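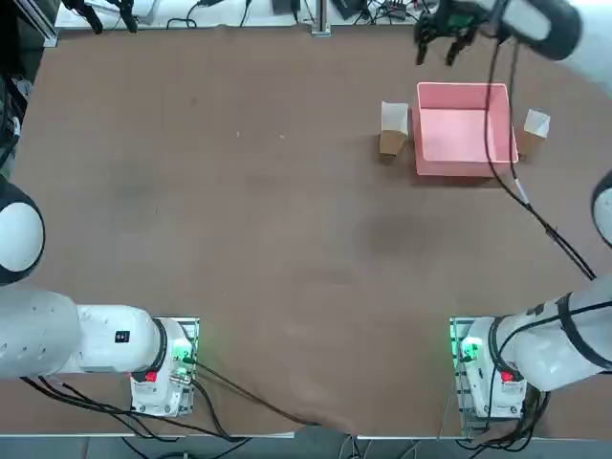 Evaluation of the Teta Two-Arm Teaching Kit for Use in Second-Year Laboratory Courses

Student project report
Department of Mechanical and Control Engineering, Katmont College
Author: Robel Kahsay

Summary

The department asked for an independent student assessment of the Teta kit, a two-arm tabletop robot sold by Birhane to colleges and training centres. The kit was tested over one term in the Zullville laboratory. This report covers delivery and setting up, the printed and online guidance, performance on a simple sorting task, safety, and the support offered by the supplier. The kit is recommended for purchase subject to the conditions listed in section 7.

1. Background

Second-year students at Katmont currently learn arm programming on a single older machine housed in a fenced cell. Bookings for the cell are made by the half day and are usually full by the third week of term. Students therefore spend most of the course working in simulation, and many reach the final assessment having run very little of their own code on a real arm.

The teaching staff wished to know whether a smaller kit could be used on an ordinary bench, by groups of three or four, with one supervisor in the room. The Teta kit was put forward by the head of laboratory, and Birhane agreed to lend a set for the term. No payment or discount was offered in return for the report, and the supplier did not see the text before it was handed in.

2. What is supplied

The kit as lent to the department contains two arms with base units and mounting plates, a gripper for each arm, a control box, the power and signal cables, a hand-held stop button, a bench cover and a folder of printed exercises. The software is downloaded separately, and a licence key is sent by email. The licence allows 20 students to be registered at any one time. Further places may be bought in blocks.

The control computer is not included. Birhane publishes a list of suitable machines, and one of the department's existing desktop computers was found to meet it.

Spare gripper fingers are not part of the standard kit. This was considered an oversight, as the fingers are the part most likely to be damaged by beginners.

3. Setting up

The arms are fixed to the bench by their mounting plates. The assembly guide is clear and the drawings match the parts. Two people are needed to hold an arm in place while it is bolted down, and the guide should state this on its first page; at present it appears in a note near the end.

The cables were the least satisfactory part of the work. They are long enough to reach a control box at either end of the bench, and as a result there is a good deal of spare length to be kept clear of the working area. The folder shows one suggested route, which assumes a bench with a slot at the back. The Zullville benches have no such slot. Clips were bought locally, and a cable plan for our own benches has been placed in the laboratory handbook.

Each base unit carries an indicator light. Green means that the arm is powered and ready to receive commands. Students found this easy to understand, and it was adopted as the first item in the check carried out before each session.

Calibration is carried out from the software. The first attempt failed with error 1877, which is not listed in the printed folder. The online guide gives the cause as a mismatch between the software version and the control box. Once the control box had been updated, the calibration ran to the end without further trouble. The printed folder should be brought into line with the online guide.

4. The test task

The chosen task was a simple one, in keeping with the level of the course. A light object was to be picked up from a known point on the bench and placed in an open plastic bin, with the arm passing paper cups standing beside the bin without knocking them over. The cups were used because they are cheap and light, and because a poor path is obvious at once when one of them falls.

The task was run 300 times in total, with the work shared among 6 student groups. Each group wrote its own program and kept its own log. A run was recorded as a pass only if the object ended in the bin and both cups were still standing.

Most failures occurred during the first two sessions and were traced to student programs, in particular to gripper heights entered in the wrong units. The software accepted these values without a warning. Failures in later sessions were fewer and had mixed causes, including a gripper cable that had caught on the side of the bin and a bin that had been moved between runs and not put back on its mark.

The arms returned to their taught positions reliably throughout the term. No drift large enough to affect the task was noted by any group. Moving both arms at once was tried by the two groups that finished early. The exercises on this topic are thin, and students had to rely on the short code samples supplied with the software.

5. Safety

A risk assessment was completed before the kit was switched on. The arms were run at the reduced speed setting at all times, and one member of each group held the stop button and took no other part in the run. The button was tested at the start of every session.

The reduced speed setting can be changed by any registered user. The department should ask Birhane whether it can be locked by a supervisor. Until this has been settled, supervisors should check the setting themselves.

6. Support from the supplier

Four requests for help were sent during the term. Three were answered by the next working day. The fourth, concerning the moving of licence places from one student to another, took over a week, and the reply referred us to a page that had been removed. A telephone line is offered in the mornings only, which does not suit afternoon laboratory classes.

7. Recommendations

The kit should be purchased for the second-year course, provided that:

Spare gripper fingers are included in the order.
The supplier confirms in writing how licence places are moved between students.
The bin and cup positions are marked permanently on the bench cover.
An exercise on checking units is added before the first practical session.

The older machine should be kept for final-year projects. A second Teta kit should not be ordered until the first has been used for a full year.

8. Further work

The two-arm exercises require fuller testing than was possible in the time available. A draft set has been written and is held with the group logs in the laboratory office. It is proposed that next year's project students try the drafts with a small class in December and report on the time needed to complete each one.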